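Hand-held grippers - comparison gallery
Tretau bench notes, February

We compared two finger sets and two camera settings on the hand-held grippers before committing to a larger batch. The candidates were the Pokov fingers, solid and fairly stiff, and the Furtado fingers, slotted and more flexible. Both fit the same mounting plate. Camera settings were tested on the Zakelov controller only.

Finger stiffness
The Pokov set holds its shape under side load and is the better choice for boxes and bottles. On thin fabric it tends to push the edge away before closing on it. The Furtado set bends slightly at the tip and picks up a single layer more often.

Fastening
Finger screws were checked after 300 open-close cycles. One Pokov screw had backed out a quarter turn. Thread lock fixed it - no further movement in the next 149 cycles.

Camera exposure
Auto exposure drifted for up to 18 frames after turning toward a window. Fixed exposure removed the drift but lost detail in dark cloth. We kept auto and trimmed the affected frames.

Garment folding, two-gripper setup
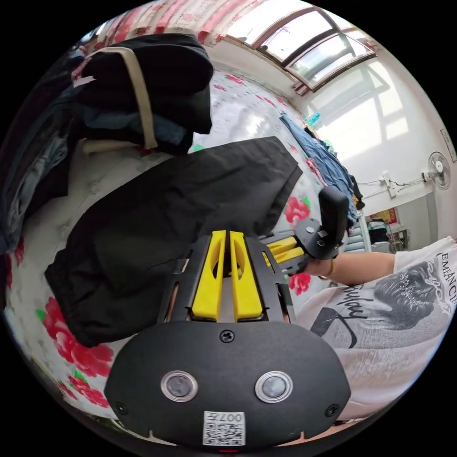
Yellow fingers on both grippers, slotted on the near one, black garment on a rose-print sheet. Sunlight through the window.

Strong daylight next to dark fabric is the hardest case for the exposure setting, and home sessions will have plenty of it. Next round: six sessions per finger set, same garments, curtains open and closed.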